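# Where Did the Stullthorpe Bus Go? My Local History Project

Okay, so when we got the list of topics I was going to do the mill like everybody else, but then my neighbor Maxine Tautahi started telling me about the number 20 bus and I got totally hooked. It used to run from the top of Patton Street all the way out to Stullthorpe, with a stop right outside what's now the Zesora bakery. I've lived here my whole life and I had no idea! So that's my project: when the bus ran, who rode it, and why it stopped.

## How I started

I began in October with the library, which has old town newsletters in binders (very dusty, bring tissues). Canan Güler at the front desk let me go through them as long as I put them back in order. The first mention I found was a little notice about a fare change, and it talked about the route like everyone already knew it, so it must have been going for a while by then. I never did find the notice for the very first trip. I'm still kind of annoyed about that.

What I did find was a timetable, folded up inside one of the newsletters. The early bus left before six in the morning! Maxine says that one was for people on the first shift at the Aksoy cannery, and that you could smell tomatoes on everybody coming home.
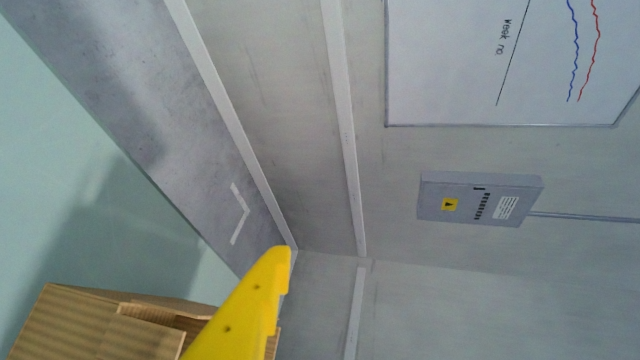 The interviews were my favorite part. I talked to Maxine twice and then to Umut Işık, who drove the route for the last few years. I was super nervous and forgot to press record for the first bit with him, so I had to write it from memory that night. He told me the hill past the cemetery was so bad in winter that passengers would get out and walk up, and he'd pick them up again at the top. Maxine remembers this too, except she says it was only once and that people have been telling it ever since. I put both versions in my notes.

## Why it stopped

I figured the answer would be the cannery closing, and that's part of it. The newsletter says 700 people worked there at its biggest, and a lot of them took the bus. But the cannery closed a few years before the bus did, and the last run was in 2000. In between, the route got cut down bit by bit. First the Sunday service went, then the late evening one, and after that the early bus.

Umut thinks the schedule cuts did more damage than the cannery. If you can't get home at night, you buy a car, and once you have a car you don't take the bus in the morning either. I thought that made a lot of sense, but I should say I only have his word and one angry letter to the newsletter to back it up. The letter is great, though. It was signed by 58 people and it uses the word "disgraceful" four times.

## What I'd do differently

I'd start the interviews way earlier. My teacher, Ms. Eren, told us this and I didn't listen. There was a woman named Songül Çınar who sold tickets at the Patton Street stop, and by the time I tracked down her number she was away visiting her sister until spring. I'm going to call her anyway when she's back, even though the project will already be graded.

I'd also write down page numbers as I go. I spent a whole afternoon looking for the fare notice again and it was in the second binder the entire time.

## Sources

- Town newsletters, library binders
- Route 20 timetable (folded in a newsletter, no date on it)
- Interviews with Maxine Tautahi and Umut Işık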